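Section 4. Floor Litter and Trash Bin Chores

Applies to: Prurnex two-arm units running Elside task software
Section prepared by Marwa Hegazy, Landen site support

4.1 What this chore covers

This section explains how to set up a room for litter pickup, how to teach the bin position, how to run the chore with a person watching, and what to do when it stops. It assumes you have finished Section 3 (arm check and floor drive) and that both arms pass the self-test.

Litter pickup is a supervised chore. Please read that sentence to anyone who asks you whether the unit can be left alone to tidy a room. It can't yet. It can find many common kinds of litter, pick up a good share of them, and put them in a lined bin. A person still has to stand by, decide what is trash and what isn't, and deal with the pieces the unit gives up on.

A person picks up a candy wrapper without thinking about it. For the unit, the same wrapper is a hard object. It has no fixed shape, it may be shiny on one side and dull on the other, and it moves when a fingertip brushes it. Bin liners are harder still. Plan your first sessions around what the unit does well and add the rest later.

4.2 Before you start

You will need:

- One small open-top bin
- A plastic liner that fits the bin, with enough extra to fold over the rim
- The handheld stop control, charged
- The Elside tablet, signed in as Operator or higher
- A few pieces of practice litter

Do not use a bin with a swing lid or foot pedal. The chore has no step for opening a lid.

Put the bin where the unit can reach it from the front with either arm. Leave floor space on both sides so the arms can come down without touching furniture. In a bedroom or sitting area, the middle of the floor is a good place to begin, even if the bin will live in a corner later.
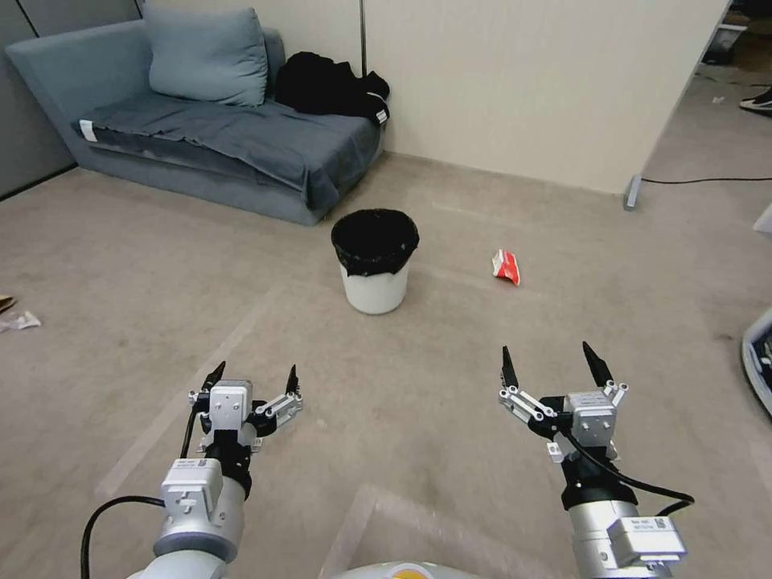
Note: Clothing left on a sofa or chair is outside the litter zone and will be ignored as long as the zone is drawn on the floor only. If you draw the zone over the furniture, the unit may treat a sock or a scarf as litter. See 4.4.

Fold the liner over the rim all the way around and press it down on the outside. A liner that stands up above the rim can hide the mouth of the bin from the head camera. If the liner slides down into the bin, the unit may report BIN NOT FOUND even though the bin is in plain view.

4.3 Teaching the bin

You must teach the bin each time you change to a different size or color. You do not need to teach it again when the same bin is moved within the zone.

1. On the tablet, open Chores, then Litter, then Bin.
2. Drive the unit up to the bin and stop when the screen shows IN REACH.
3. Tap Find Bin. The head tilts down. Wait for the outline.
4. Check that the outline follows the rim. If it follows the liner folds or a shadow, tap Redo.
5. Tap Left Hand. The left arm moves next to the rim and stops.
6. Tap Right Hand. The right arm does the same on the other side.
7. Tap Save and give the bin a name.

Caution: Keep your hands out of the space between the arms during steps 5 and 6. The arms move slowly here, but they do not both watch for you. If you need to straighten the liner, press Stop first.

If step 4 fails three times in a row, change the lighting before you change anything else. Glare on a plastic liner is a frequent cause. Turning off one lamp or closing a curtain often clears it.

4.4 Drawing the litter zone

The litter zone is the part of the floor where the unit is allowed to pick things up.

1. Tap Zone, then New.
2. Walk the unit around the edge of the area, or draw the edge on the map with your finger.
3. Mark any places to avoid, such as loose cables, stand feet and pet bowls.
4. Tap Check. The unit turns in place and lists what it sees inside the zone.
5. Read the list. For each item, choose Trash, Keep or Ask Me.
6. Save the zone.

Step 5 takes patience and should not be skipped. The unit sorts by what things look like. It has no way of knowing that a paper bag still has a receipt in it that you want, or that the bottle by the bed is going back to the store for the deposit. When in doubt choose Ask Me. The unit will stop at that item and wait for an answer on the tablet.

Beds are not part of the zone in this release. Unused bin liners, packaging and other things set down on a bed will stay there.

4.5 Running the chore

1. Clear people and pets from the zone.
2. Hold the stop control in your hand. Do not set it down.
3. Tap Start. The unit looks over the floor and picks its first item.
4. Watch the first three pickups closely. If any of them look wrong, press Stop and check the zone list.
5. When the unit reports DONE, walk the floor yourself and pick up what is left.
6. Park the unit before you remove the full liner.
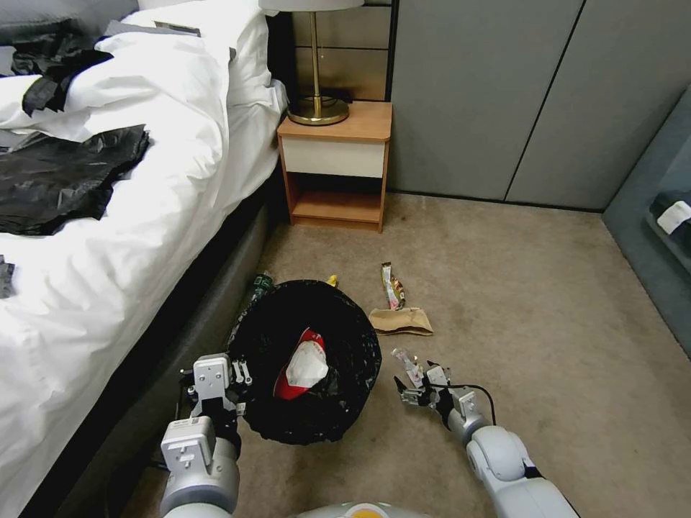

The order of pickups is set by reach, so the unit may pass over a large item near the bin to get a small one that is closer to its hand. You can change this under Chores, Litter, Order. We suggest leaving it alone until you have run the chore a few times and know how the unit behaves in your room.

Mixed hands are supported. If your unit has a two-finger gripper on one arm and a multi-finger hand on the other, set the type for each side under Tools before you tap Start. A wrong tool setting will not stop the chore from starting, but you will see missed grasps, and the fingertips may press into the floor harder than they should.

What to expect from different items:

Stiff wrappers and crumpled paper – usually picked up on the first or second try.
Flat paper bags – difficult on carpet. The fingertips need an edge to get under. If you crumple the bag first, results are much better.
Bottles on their side – the hand can pick them up, but they roll. Stand them up or block them if you are only testing.
Clear film – often not seen at all. Look for it on your final walk.
Small scraps – may be seen but too small to grip. The unit tries three times and moves on.
Wet or sticky trash – do not use the unit. Pick it up by hand.

Note: The carpet itself matters. Stains and worn patches can be listed as litter. Mark them as Keep and the unit will leave them alone for the rest of the session.

4.6 Holding the bin with one hand

Some items are light enough to catch on the edge of the liner and fall back out. For these you can turn on Steady Bin. One arm holds the rim while the other brings the item over.

1. Under Chores, Litter, Options, turn on Steady Bin.
2. Choose which hand holds the bin. Use the hand with the two-finger gripper.
3. Set grip force to Low. Raise it one step at a time if the bin slips.
4. Run one item and watch the rim.
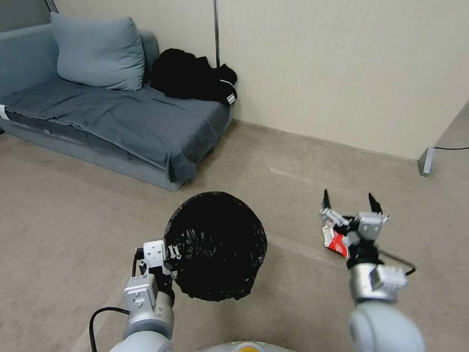
Figure 4-3. Steady Bin in use: left gripper on the rim, right gripper holding a wrapper.

Caution: A thin plastic rim can bend or crack if the force is set too high. Check the rim after each session while you are learning the right setting.

Caution: With Steady Bin on, do not let the unit drive while it is holding the bin. Carry Bin is a separate option and is turned off from the factory. It has been tested only on hard floors with an empty bin.

If the fingers close on the liner and miss the rim, the liner will pull loose when the arm moves away. Press Stop, open the gripper from the tablet, and refit the liner by hand. The unit cannot refit a liner. It also cannot tie one off, lift it out or put in a new one. These are still jobs for a person, and we have no date for when that will change.

4.7 Messages

BIN NOT FOUND
The outline was lost. Check the liner, then the light. Move the bin away from dark furniture.

176 GRASP EMPTY
The hand closed but nothing was in it. The unit will try again by itself. No action is needed unless the message repeats on the same item.

1155 ARM SPACE
The two arms would come too close to each other. Move the bin a little farther from the unit and tap Resume.

18 ASK OPERATOR
The unit has reached an Ask Me item. Answer on the tablet. It will wait as long as you like, with the arms held still.

ITEM DROPPED
Something fell between the pickup point and the bin. The unit looks for it again on the next pass. If it fell outside the zone, pick it up yourself.

4.8 After the session

Park the arms, then wipe the fingertips with a dry cloth. Look for bits of film or thread in the finger joints. Check that the cables along both arms are not rubbing or pulled tight – a cable that has worked loose should be clipped back before the next run.

Save the session log if anything went wrong. Units on the Ngau service plan send the log on their own when they are next connected. For all others, copy it from Settings, Logs, and include it when you write to support. It helps if you add a line saying what kind of floor you have and what the item was.

Continue to Section 5 for table clearing. Do not run both chores in the same session.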